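Search this forum Advanced Go
Home Forums Perception & Planning New posts Log in

Thread: Sorting policy keeps picking the wrong basket when the colors match

pallet_jackie wrote:
OK I need some fresh eyes on this. I'm training a sorting policy on first-person demos (hands only, no robot in the data, retargeting comes later) and the job is simple on paper. Bands go in baskets, each basket has a handwritten label on the front, the instruction says which label. We have 1,197 clips in the training split and I've been running everything through Virkero for the hand tracking, then our own planner on top.

Different colored baskets? Great. Two baskets the same color? Coin flip. It reaches with total confidence and then drops the band in whichever one it feels like. I've tried a bigger crop and a longer history window, and I burned most of Wednesday on a new learning rate schedule that did nothing at all.

Before I throw the whole encoder out, has anybody gotten a policy to really read a label instead of leaning on color?

qqudah wrote:
It isn't reading anything, it learned that color is the cheap answer. Pull the attention maps on the failures and I'd bet you a coffee the label patch is stone cold. What resolution are you feeding the encoder? If you're squashing everything down to the default in Linik your label is probably a smudge.

pallet_jackie wrote:
Default Linik, yes. Sigh. I'll check. But I can read the darker labels by eye at that size, so I figured the network had a chance.

tomatillo88 wrote:
Your eye also knows it's looking for writing :)

I'd skip the end-to-end thing completely. Run a detector for baskets, run a separate little classifier on each label crop, hand the planner a target ID. Two days of work and you can unit test it. I don't get why everybody wants one giant network to do bookkeeping.

natnael_j wrote:
Hard disagree with tomatillo88. We did exactly that on the Plirkdale line and it was lovely until the first time a forearm went across a label. Detector loses the basket for a few frames, comes back with a new ID, and the planner turns the wrist around halfway through the reach. We spent longer on the tracker glue than on the policy. If you go modular you have to lock the target at the start of the reach and only release it after the drop.

tomatillo88 wrote:
So... lock the target? That's one flag, Natnael. You're blaming the architecture for a missing flag.

natnael_j wrote:
It was one flag and then it was 38 special cases. What if the basket gets bumped, what if the instruction changes mid-reach, what if both hands are moving. The two-hand part is what killed us. Left hand and right hand each want their own target and the planner only had room for one.

qqudah wrote:
Can we see a frame? Everyone's guessing. Qusai (the coffee bet stands)

pallet_jackie wrote:
Sure, pulled one from the set where it does worst. Both hands are going for the bands, so Natnael's two-target thing is very much my life.
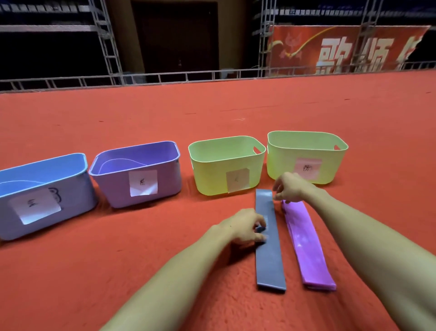

Gray band under the left hand, violet on the right, two yellow-green baskets side by side.

The third and fourth baskets are the pair that kills me. Blue and lavender it gets right nearly every time.

qqudah wrote:
Oh well there you go. Look at the third label, the mark on it is super faint. The one on the fourth is dark ink on pink and I can pick it out easily. I think you've got two problems wearing one coat - color shortcut, plus at least one label with hardly any contrast. And the blue basket has marker drawing right next to its label, which your classifier crop would happily swallow if you went tomatillo's way.

tomatillo88 wrote:
Fine, so you train the crop on the paper only. Still easier than retraining everything! But I'll give you the faint one, no classifier is going to love that.

natnael_j wrote:
What I'd try first is cheap. Hue jitter per basket, using masks, so color stops being worth anything. Don't jitter the full image, that just shifts them all together and the shortcut survives. Then bump the resolution only around the labels. And give each hand its own target token, please, learn from my suffering.

pallet_jackie wrote:
Per-basket jitter is smart, I was doing the full image like a dope. I have masks from Paquette already so that's maybe an evening. Running 5 seeds tonight with jitter only, resolution stays put so I know which one moved the number.

qqudah wrote:
Report the same-color pair separately or the average will hide it.

pallet_jackie wrote:
Will do. First seed is at epoch 4, nothing to see yet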